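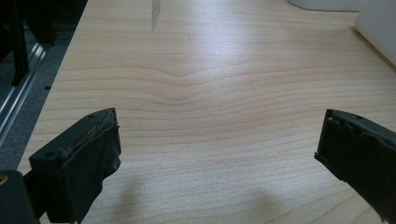
Figure 9.1 Wood grain on a light tabletop, with a V-shaped dip near the center.

Chapter 9
Move Limits and Level Difficulty in Matching Games

Most matching games give the player a board, a goal, and a fixed number of moves. In Chapter 8 we looked at the goal. This chapter is about the moves. A designer can leave a board exactly as it is and turn an easy level into a hard one by taking away three or four of them.

We will work mainly with two games. Diline is a short tile-swapping game with 65 levels, all built by hand. Wirketti is much larger. It has 2544 levels, and most of them started as boards made by a level generator and were then adjusted by a designer. The two games handle move limits in different ways, and you will need both for the problems at the end of the chapter.

Key terms: move limit, pass rate, near miss, spare move, cascade

9.1 What a move limit does

A move limit sets how much waste a level allows. If the shortest likely solution takes 18 moves and the limit is 25, the player has seven spare moves. Beginners use up spare moves on matches that clear tiles but do not help with the goal. Experienced players save them for the end — or turn them into bonus points, if the game offers that.
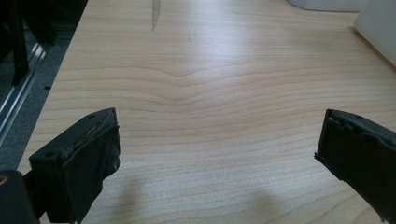 Why not give every level the same number of spare moves?

Boards differ in how much luck they involve. A level with long cascades can finish itself in two turns or stall for ten, so it needs more room than a level where each match has a predictable result.

9.2 Reading a pass rate

The pass rate is the share of attempts that end in a win. The opening levels of Wirketti are tuned to 95 percent, and the rate drops in steps after the first map, which is called Undholm. Diline has no target rate. Its limits were set by playing each level several times and adding a small allowance.
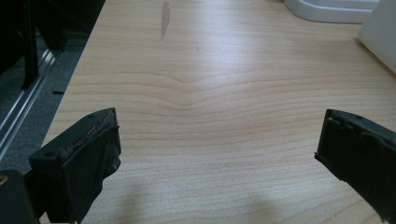 Figure 9.2 Curved and straight grain lines on a light-colored desktop.

Before you go on, play the first five levels of either game and write down how many moves you have left after each win. Keep the list for Section 9.3, where we use the Goodwin chart to compare spare moves with pass rate.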